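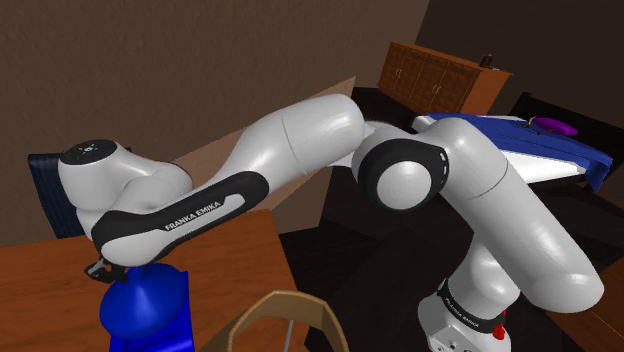 White arm, blue thing, wooden table.

Home About Archive Bread Contact

May 26, 2023

Ok quick one, I have to be out the door soon and I promised Sena I'd write this up before I forgot it all.

The allotment. Or community garden plot, whatever we're calling it this year. We finally got one! After being on the Bloxham list so long I'd stopped checking. Mali Lewis called while I was in line at the pharmacy and said plot 2 was free and did I want it, and I said yes before asking how big or how weedy. Very weedy. Bindweed mostly. Also mint, which the last person must have put straight in the ground, and now it's everywhere, under the path, through the fence, into Kwaku's strawberries. He's been very nice about it.

So far I have:

Dug out the left side. Sort of. My back gave out before the mint did.

Planted beans too early. They got cold and sulked and then something ate them. Slugs, I'm guessing. Replanted. Same variety, because I'd already bought the big packet.

Put in six tomatoes from Salamatu, who starts hers on the windowsill in like the dead of winter and always has way too many. Hers are up to my knee. The ones I started are the size of a thumb. I planted them anyway, at the back, where you can't see them from the path.

Potatoes! Totally forgot I'd put them in and then there they were. Need to hill them up this week if it doesnt rain.

Water is the hard part. The tap is way down by the gate and there's one hose and everybody wants it after work. I've been filling two cans and going back and forth, back and forth. Treasa Ó Néill has a rain barrel off her shed and says I should get one but I don't have a shed. She says get a shed. Sheds cost money, Treasa. I did look. There's a used one over in Grernanham for cheap but you have to take it apart and haul it yourself and I drive a hatchback.

The soil is better than I expected. Dark, crumbly, lots of worms. Then you hit clay a foot down and the fork just bounces. Kwaku says don't fight it, pile compost on top and let the worms deal. Mali says double dig. They have gone back and forth on this at the gate for half an hour while I stood there holding a tray of lettuce. I'm going with compost, mainly because it's less work.

Things I want to do by September: get a real path down so I quit stepping on the onions. Squash along the fence. Some kind of flowers, Sena wants zinnias, I said fine. A chair. I really want a chair down there, just a cheap folding one, and a place to keep it where it wont walk off.

If anyone local has spare cardboard boxes, plain brown, no shiny stuff, I'll come get them. Going to lay it over the mint and hope. I've read it takes a whole season, and I've also read that it doesn't work on mint at all, so we'll see. Leave a comment or catch me at the plot, I'm there most evenings till the light goes.

Bread post is coming, I know, I know. The starter is fine. Gotta run.

We use cookies to make this site work. By continuing to read you agree to our use of cookies. Accept Settings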